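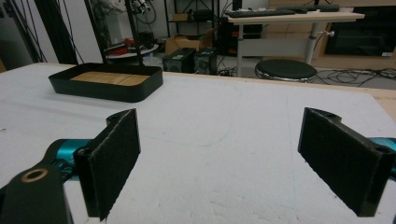 Stellan Bakke would like the county to wait another season before it changes its mowing dates, and he told the Garnow Natural History Society as much when its insect survey was presented in March. The flower flies along the Closar Road embankment, he said, had been counted in a mild year, and a mild year flatters every list.

The Society has taken the point under review. Its survey report, now available to members and to the public, covers the flower flies, bee flies and soldier flies found on four stretches of roadside and ditch bank in the Garnow area. The report recommends that the first cut of the year on two of those stretches be moved from late spring to the end of summer. The county road department has received a copy and has not yet issued a reply.

The survey recorded 782 individual flies that could be named to species or to a reliable genus. A further 228 were seen but not identified, in most cases because the insect left the flower before its wing pattern could be studied. The Society has kept the second figure apart from the first and has left it out of the tables on which the mowing recommendation rests.

The four stretches are the Closar Road embankment, the old drainage ditch at Sandhu Farm, the verge beside the Sturulis reservoir, and the lane behind the Garnow fairground. Each was divided into lengths of 100 yards, and observers walked each length at a slow pace on dry mornings when the wind was light. Walks began at 9 a.m. and ended before noon. No traps were set at the roadside. Specimens were taken only where a species could not be separated from its relatives in the field, and these are held in the Society's reference cabinet.

Closar Road produced the longest list. The embankment faces south and drains quickly, and its lower half carries wild carrot, yarrow and oxeye daisy through most of June. Drone flies were present on every visit. The thick-legged hover fly was common from May onward and was usually found low in the grass, near damp hollows where its larvae are thought to live in decaying plant matter. Several large bee flies were noted over bare soil at the top of the bank, where solitary bees nest. Bee flies lay their eggs near the burrows of such bees, and the presence of one group is often a guide to the presence of the other.

The ditch at Sandhu Farm was of interest for a different reason. Its water is slow and rich in leaf litter, and the rat-tailed larvae of drone flies were found there in quantity during the spring. These larvae breathe through a long tube that reaches the surface, and they can live in water with very little oxygen. Adults of the same group were scarce at the ditch itself, which has few flowers, and the report suggests that they feed elsewhere on the farm. The ditch is due to be cleared of silt. The Society has asked that the work be done in sections, with one bank left alone each year.

Soldier flies were recorded only at the Sturulis reservoir. They are slower insects than the flower flies and tend to rest on leaves close to the water with their wings folded flat over the back. The verge there is narrow and lies in shade after midday, so the late part of each walk added little. The report notes that the reservoir list is probably short of its true length and that afternoon visits to the sunnier far bank would be worthwhile if access can be arranged.

The fairground lane was cut in May, before the third set of walks, and again in July. Few flies were found there after the first cut. The report treats this with some caution. The lane has fewer kinds of flower than the other sites even when it is left to grow, and it was sprayed for poison ivy along part of its length the previous fall. The drop in numbers may owe something to each of these causes.

It is on this question that opinion within the Society is divided. Bakke's view, given during the discussion that followed the presentation, is that a single season cannot separate the effect of mowing from the effect of weather. He proposed that half of the lane be left uncut next year and the other half cut as usual, with both walked on the same mornings. Other members argued that the flowers themselves are evidence enough, and that a late cut would do no harm while the counting goes on. The meeting did not vote on the matter.

A second point of discussion concerned mimicry. Many flower flies carry black and yellow bands and are taken for wasps or bees by people as well as by birds. The report includes a plain guide to telling them apart: flies have one pair of wings where wasps and bees have two, their antennae are generally short, and their eyes are large and often meet at the top of the head in males. Members asked that the guide be made available separately, as residents near Closar Road have on occasion reported wasp nests where none could be found. A one-page version will be placed at the Garnow public library and at the county extension desk.

The Society has ordered 800 copies of the page for the first printing. It will be free of charge. Schools in the district may request a supply for classroom use by writing to the Society's office, and requests received before the end of the school year will be filled first.

Work on the reference cabinet continues. The specimens from the survey have been pinned and labeled with place, date and flower, and those from the Sturulis verge are being compared with older material in the same drawers. Two of the older soldier flies appear to have been placed under the wrong name — a matter of a vein in the wing that is hard to see without good light. Corrected labels will be added beside the originals, which will stay on the pins.

The same four stretches will be walked again in the coming season, under the same rules as to weather and hour. Observers who took part before are asked to keep to the lengths they were first given, so that differences in eyesight and experience do not shift from one site to another. New observers will be paired with experienced ones for their first two visits. A hand lens and a notebook are needed, and sturdy footwear is advised on the Closar Road embankment, where the upper slope is loose. Bright vests will be supplied for all roadside walks.

Members of the public who wish to send in their own sightings may do so at any time from April to October. Records should give the place, the date, the time of day and, where known, the plant on which the insect was found. A clear photograph of the wings from above is of great help, and one of the face is useful for the flower flies. Sightings without a photograph will be kept on file but will not be added to the survey tables.

The full report, with maps of the four stretches and a list of all species recorded, may be read at the Society's office during its usual hours. Comments on the mowing recommendation will be accepted in writing and passed to the county road department together with the Society's own.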